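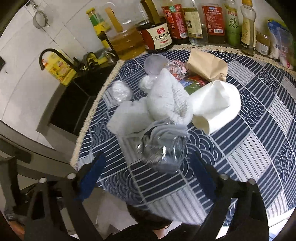

Jadell Table-Clearing Set
Data card, revised June 26, 2026

Summary
Jadell contains 1,445 demonstrations of household table clearing, recorded with a hand-held gripper in 15 home kitchens. It is maintained by the Clurnen project.

Contents
Items include plastic and paper cups, wrappers, clear film, paper bags and cloths. Condiments and sinks may appear in view — they are not targets.

Splits
Three kitchens are held out for testing.

Known limits
Transparent items are labeled less consistently than opaque ones. Lighting was not controlled.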